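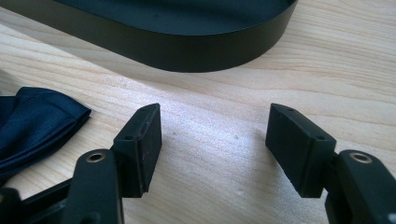 木桌子平时怎么擦,关系到几年以后还要不要打磨。我家里用浅色木头的东西比较多,餐桌、书桌、厨房的小推车,还有门口一张换鞋凳,做法大同小异,都写在这一页里。浅色木面有个好处,脏了容易看见。像上面那样的桌面,木纹细,一道一道带点波浪,光照得亮的地方有几个小点子就很显眼,换成深胡桃色多半就看漏了。所以擦之前先挑个光线斜的时候看一遍,早上或者傍晚都行,站到窗户对面,弯下腰,视线贴着桌面扫过去。哪里发涩,哪里有杯底印,哪里有干掉的汤汁,先记下来再动手。

先弄清楚桌面是什么漆

同样一张木桌,表面做法不一样,后面的步骤就不一样。买的时候问过店家最好,没问的话自己试。在桌子背面或者桌腿内侧这种看不到的地方滴一滴清水,等10分钟。

水珠一直鼓着,擦掉以后没有痕迹,多半是封闭漆,聚氨酯一类的。这种面最省事,微湿的布随便擦,但划伤以后不好局部修。

水慢慢渗进去,木头颜色变深,多半是木蜡油,而且已经该补了。刚上过油的桌子也能挂住水珠,所以这个办法只能看个大概,旧桌子比较准。

摸上去有点滑、指甲能刮下一点白末的,是打了蜡。蜡面怕热,锅和茶壶一定要垫东西。

还有一种是贴皮的,侧面看得到一层薄薄的木皮,下面是板材。贴皮的桌子可以照样擦,打磨要非常小心,磨穿了就补不回来。拿不准是不是贴皮,看桌面和侧边的纹路接不接得上。实木的纹路会从面上拐到端头,贴皮的到边就断了。

日常擦拭

每天吃完饭:

1. 先把渣子扫掉。用干布或者软毛小刷子,往一个方向扫到手里或者簸箕里。别直接上湿布,沙子和盐粒拖着走,桌面会起细划痕。

2. 棉布浸水,拧到不滴水为止,顺着木纹擦一遍。

3. 马上用另一块干布再擦一遍。

4. 桌边和桌角最后擦,油手常扶的地方多擦两下。

布我用旧T恤剪的,一块对折再对折,脏了翻一面。超细纤维布也能用,不过有一种背面带磨砂的不要买来擦木头。厨房海绵的绿色那面也一样,碰都不要碰。

一周一次可以用稀释的中性洗洁精,一盆温水里滴2滴就够了。泡沫多了反而要多擦几遍清水。白醋、小苏打、酒精这三样网上推荐得很多,封闭漆偶尔用一次问题不大,上油的桌面我劝你算了。我用小苏打糊擦过换鞋凳上的一块污渍,污渍没去掉,周围白了一圈,后来整个凳面重新磨过。

免洗消毒湿巾里也有酒精,孩子吃完饭顺手拿来擦桌子的人家不少。用得久了,经常擦的那一块会比别处暗。

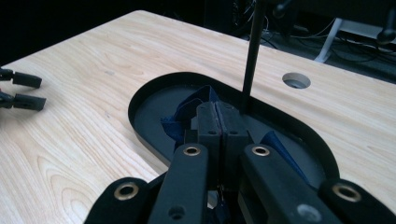 孔、槽和接缝

很多书桌上开了走线的圆孔,有的还有嵌进去的收纳槽、笔槽,或者加长餐桌中间那条拼缝。这些地方平擦是擦不到的。

圆孔的内壁用棉签,棉签蘸一点水,转一圈,再换干的转一圈。孔壁通常没有好好上漆,吸水比面上快,水不要多。孔里原来有塑料盖的,隔几个月取下来洗一次,晾干再装。

嵌槽先吸尘。吸尘器换细长的扁嘴,没有扁嘴就找一截卫生纸的纸筒,捏扁了套在管口上,漏气的地方缠点胶带。吸完用牙签裹一层薄布,沿着边缝慢慢走。金属或者塑料的嵌件和木头之间如果有缝,水进去以后好几天都出不来,时间长了那一圈木头会发黑。

拼缝里的面包屑最顽固。一张不要的银行卡斜着插进去往外拨,比牙签快。拨的时候动作轻一点,缝的两边都是尖棱,很容易崩掉一小片。

桌子如果能拆,搬家的时候顺便把缝里整个清一次。我家那张餐桌长174厘米,中间能抽开,从Branbridge搬过来那次我才发现滑轨里有一整排硬得像石子的米饭粒。滑轨清完擦一点石蜡,就是普通白蜡烛,来回蹭几下就行,不要喷润滑油,油会渗进木头。

水印和杯印

白色的印子和黑色的印子是两回事。

白印是潮气停在漆层里,还没有到木头。刚出现的第一天最好处理:吹风机开低档,离桌面一掌远,来回移动着吹,看着它慢慢淡下去。不要停在一个点上。吹完等桌面凉透,再看还剩多少。放了几个星期的白印,吹风机效果就差了,可以挤一点不带颗粒的白牙膏,用布裹着食指轻轻打圈,隔一会儿擦干净看一次。牙膏是有磨料的,亮光漆用完那一块会变得不那么亮,心里要有数。

也有人用蛋黄酱或者凡士林,敷一晚上,第二天擦掉。凡士林我试过两次,一次有用一次没用。蛋黄酱没试,夏天在桌上放一晚上我受不了那个味道。

黑印说明水已经到木头里了,和里面的单宁起了反应,铁锅、易拉罐、湿的螺丝钉底下最常见。擦是擦不掉的,只能用草酸,或者磨掉。草酸有毒,对皮肤和眼睛都有刺激,戴手套和护目镜,开窗,家里有小孩和猫狗的先隔开。照包装上的比例兑水,刷在黑印上,等颜色退了用清水洗掉,擦干,至少晾一整天再上油。只刷黑印那一块,周围往往会留下一圈颜色差,所以我现在都是刷一整块板。

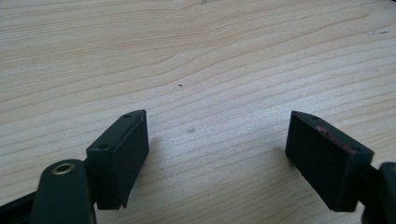 晾的时候不要拿到太阳底下去,也不要对着暖气。木头一面干得快一面干得慢,板子会翘。翘得不厉害的话,翻过来放几天有时候能回来一点。

油渍也顺便说一下。菜油滴在上油的桌面上,及时擦掉就没事,本来就是油面。滴在没有处理过的白木头上,先盖一层玉米淀粉,上面压张厨房纸,放一晚上,扫掉,再盖一层。三四次以后能吸走大部分。剩下的那点深色,过一阵子跟旁边的颜色会慢慢接近。

圆珠笔印:封闭漆上用橡皮擦,或者用微湿的布慢慢蹭。渗进木头的只能磨。记号笔先拿同一支笔在印子上再涂一遍,趁湿马上擦,有时候能一起带走。这个办法是邻居Ghazala Lashari教我的,她家两个孩子都在上小学。

蜡烛油等它硬了,用旧塑料卡刮,剩下的一层隔着厨房纸用吹风机低档吹软,让纸吸掉。冰袋敷一下会脆得更快,冰袋外面要包干布。

小划痕和小坑

很浅的划痕,斜着看得见、手指摸不出来的,上一遍油或者蜡基本就看不出来了。用核桃仁蹭也是这个道理,里面有油,只是颜色偏深,浅色的桌子不合适,家里有人坚果过敏的更不要用。

手指摸得出来但没有断木纤维的小坑,可以用蒸汽把它顶起来。只限实木、没有封闭漆的桌面:

1. 坑里滴一点清水,等它吸进去。

2. 盖一块叠了两层的湿棉布。

3. 熨斗开中档,不开蒸汽,用熨斗尖在布上点一下,两三秒就拿开。

4. 掀开看,没起来就再来,布干了重新沾湿。

5. 晾到第二天,用细砂纸把竖起来的毛轻轻带掉。

贴皮的不要这样做,底下的胶一热就鼓包。

真正断了纤维的划痕要填。软蜡条买比桌面浅一号的,深了比浅了难看得多。蜡条在手里焐软,横着划痕的方向抹进去,塑料刮片刮平,布擦亮。蜡条不耐热,餐桌中间放热盘子的位置隔几个月要补一次。

打磨和上油

上油的桌子,一年补一次就差不多。厨房里的小推车我半年补一次。挑个干燥的天,早上开始,晚上之前都不用这张桌子。

砂纸从哪一号开始,看桌面的情况。只是有点发涩,240号轻轻走一遍就好。有黑印、有深划痕,从120号开始,然后180,再240。不要跳号,120留下来的道子,240是磨不掉的,上了油才会全部冒出来。有人喜欢一直磨到1000号,摸着确实滑,但是木头的孔都磨闭了,油吃不进去,颜色也会发浅发花。我一般停在240,两遍油之间拿1000号的轻轻过一下,把毛刺带掉。

砂纸包在一块平整的木块上,顺着纹路来回,长度尽量长,从这头到那头。不要用手指按着砂纸在一个地方蹭,会蹭出一个浅坑,平时看不出来,斜光一照就有了。

磨完先吸尘,再用微湿的布擦,等干。这时候关上灯,用手电筒贴着桌面照,没磨到的地方还能看见反光。标出来,补几下。戴口罩,浅色木头的粉尘看着干净,吸进去一样咳嗽。

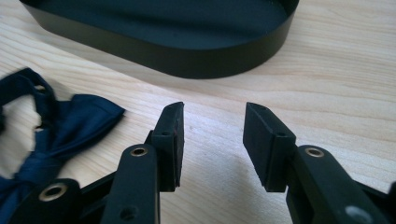 油要摇匀,用前还要搅一搅罐底。倒一点在布上,先薄薄抹一遍,宁可少。十来分钟以后看,有的地方已经吃干了,有的地方还亮着,拿干净的布把亮着的全部擦走,擦到手摸上去不沾。很多人上完油桌子发黏,过了一个星期还粘报纸,就是多余的油没有擦走。已经黏了也有办法,用布沾一点新油,在黏的地方打圈,把旧的那层化开,再一起擦掉。

第二遍隔多久,看罐子上写的,天冷多等半天。端面,就是桌板两头看得到年轮的那两条窄边,吃油很厉害,我会多抹一次。桌子背面也抹一遍,不用讲究,抹匀就行。只抹正面的话,两面吸潮不一样,薄板会弯。

擦过油的布和纸一定要处理好。亚麻油、桐油这类会氧化发热,揉成一团扔进垃圾桶是真的会自己烧起来的。用完一块一块摊开,挂在室外不靠东西的地方晾到发硬,或者泡进装了水的铁罐里,盖上盖子再扔。这一条请认真看,别的步骤做得马虎一点顶多是桌子不好看。

常有人问买什么牌子的油。我用的是Sethi五金店散装架上的硬蜡油,小罐,一张餐桌抹两遍还有剩。选的时候看两样:罐子上有没有写固化后可以接触食品,颜色是不是透明。浅色桌面如果不想变黄,找写着“原木色”的那种,里面加了一点点白。普通的透明油上去,颜色会像木头打湿了的样子,介意的话先在背面试一块,晾一晚上再看。

平时几个习惯

杯垫放在随手够得着的地方,收在抽屉里等于没有。

花盆底下的托盘外面再垫一块软木,托盘底会结水。

笔记本电脑的脚垫有时会把橡胶里的东西印到桌面上,隔一阵子挪一挪。桌布也一样,PVC的软玻璃垫长期贴着木头,掀开来会有一片一片的印子,夏天尤其厉害。要铺就铺布的。

台灯、收纳盒、花瓶不要一年到头摆在一个位置。浅色木头见光会变深变黄,东西挪开以后底下留一块浅的。我每次换季把桌上的摆件换换地方,颜色就比较匀。已经有浅块的,空着晒几个月散射光,能追上一些。

冬天开暖气的房间,桌上的拼缝会张开,夏天又合上。没有裂穿就不要去填,填了夏天会顶起来。屋里太干可以在暖气边上放盆水。

桌腿螺丝一年紧两次,顺手把脚垫也看一下。毛毡脚垫会粘沙子,粘满了和砂纸差不多,直接划地板,揭下来换新的就好。

换鞋凳的凳面如果经常沾到湿鞋底,上油之前可以先把凳脚的底端浸一浸油,放在旧报纸上过一晚。我那张凳子这样弄过以后,凳脚没有再发黑。

Shoaib Ansari留言问竹子的砧板能不能照这个办法上油。可以,只是砧板用食品级矿物油就好,不要用硬蜡油,刀切下去会切起皮。竹子吃油慢,抹完放一晚上,早上再擦。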